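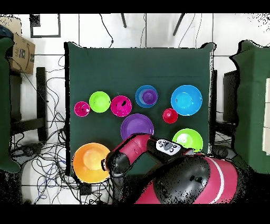 Why does the film club at the Haque begin its season with a movie that has no subtitles? Because the movie, "The Ferry at Clenville," has so little talking in it that the director asked every cinema to show it without them, and we decided to respect the wish.

Several members wrote to us after the autumn program was printed and asked if this was a mistake. It was not a mistake, but we should have explained it better on the program sheet, and we will try to do it now.

"The Ferry at Clenville" is a drama of an older kind. A woman comes back to the river town where she was born, to sell the house of her father. She misses the last ferry of the day, and then she misses it again on the next day, and slowly we understand that she is missing it on purpose. The dialogue is in a dialect which even people from the next valley are said to follow with some trouble. The director's idea is that we should be in the same position as the husband, who came with her and does not understand what the neighbors say to his wife. He smiles a lot at the wrong moments. We smile with him for the first half, and later it becomes quite painful.

I have watched it two times now. The first time I was annoyed for at least twenty minutes. I wanted to know what the old man in the boat shed was shouting. The second time I did not care about the words anymore and I watched only his hands and how the wife stands when she listens to him. My opinion is that the film is a little too long in the part with the funeral, where the same road is shown again and again, and that the music at the end is not needed. But the acting of the two leads is very fine, and the last meal in the empty house is the best scene I saw this year in any movie.

For those who feel unsure about two hours without help, there will be a one-page summary at the desk. Please take it after the film and not before! The summary tells what is said in the boat shed, and it changes the story quite a lot.

The second film of the season is much lighter. "Tadden" is a comedy about a small town of this name where the only cinema is going to close, and the projectionist, who is stubborn and also a bad liar, tells everybody that a famous actress will come for the final evening. Naturally the whole town starts to prepare. The barber puts her portrait in his window. The baker makes a cake in the shape of a film reel, and it falls apart in the car. You can guess from early on where this is going, and some of the jokes are older than the cinema in the story, but it is played with so much good temper that I did not mind. The supporting actors are better than the main couple. The love story between the projectionist and the schoolteacher is, I must say, rather flat, and it seems that the writers also lost interest in it, as she disappears from the movie for a long time and comes back with a different haircut and no explanation.

The print of "Tadden" is an old one. It has scratches at the start of each reel and the color has become somewhat pink. We had the possibility to show a cleaned digital copy, but that version is missing the scene at the railway station, and without this scene the ending makes little sense. So we prefer the pink one.

The third film is "Pliltolard," and here I have to give a small warning. It was sold as a horror film when it was new, with a poster of a screaming face, and the people who bought tickets for this reason were angry. It is in fact a slow mystery about a glassblower who hears his own name in the furnace. Nothing jumps out. There is one scene with blood, and it is short. What stays with me is the sound, because the furnace is there under almost every conversation, and when it finally stops you notice that your shoulders were tight for the whole time. The middle part is confusing. There are two brothers who look nearly the same and wear the same coat, and I believe the director wanted this, but I am not certain that he wanted it as much as we got it. It is best seen in a dark room with good speakers, and we are lucky to have both.

Some practical points for the season.

Every show starts at the usual hour, with 4 minutes of introduction and no advertising. The introduction will not give away any part of the plot. Last season this rule was broken more than 3 times, mostly by me, and I apologize for it.

After each film we keep the small room open for 45 minutes for those who want to talk about what they saw. Coffee and tea are available there. The discussion is free and open also to people who are not members. If you did not like the movie, please come too – these are usually the better conversations.

The seats in the back row have been repaired, except for the two at the wall, which still fold up by themselves. They are marked with tape. Please do not use them, even if the room is full.

Members who want to propose a film for the May program can write the title on the list next to the coat rack. A few wishes, so that the list is of use to us: write the year or the country if you know it, as many films share the same title. Do not propose films which ran at the club in the last two seasons. And please write so that other people can read it. One title on the last list was discussed for a long time and we still do not know if it was a western or a documentary on fishing.

Tickets for single shows can be bought at the desk before the film. The season card is valid for all three films and can be given to a friend when you cannot come yourself – only tell the person at the desk, so that the name can be changed for the evening.

The printed program with all show times is at the entrance of the Haque, and a corrected version without the word "subtitled" is there too, on the yellow paper.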